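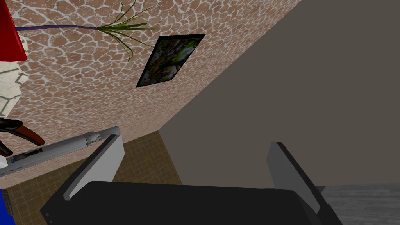
Recording simulated demonstrations with the wrist view

These steps cover recording teleoperated episodes in Pronevach for training a grasping policy. You need a working scene file and a controller that is already paired.

1. Open the scene and switch the main window to the wrist view. Both fingers should be visible, with open space between them. If the gripper body hides the fingertips, fix the camera offset before you record anything.

2. Turn on surface randomization. Walls and floors get a new texture at each reset, so a stone pattern may end up next to plain gray. Leave the odd combinations in.

3. Set the episode limit to 40 seconds. Longer episodes are mostly hesitation and will need trimming later.

4. Start with the fingers open and nothing in the grasp. Press record, wait for the counter to move, then begin the approach.

5. Move at a steady speed. The wrist view tilts steeply when the arm rolls, and it is easy to overcorrect. Keep the side view open in a second window if you lose track of which way is up.

6. Stop recording after the object is released. Mark the episode as success or failure right away. Keep the failures in their own folder.

7. Reset and repeat. We collect 70 successful episodes per task before the first training run, which takes about 4 hours for one operator.

Check the export before you close the session. Each episode should have the same number of image frames and joint readings. A mismatch usually means the renderer fell behind. Lower the shadow quality and record that episode again.

Last updated 28 November 2021

We use cookies to remember your settings and measure visits. Accept all | Manage preferences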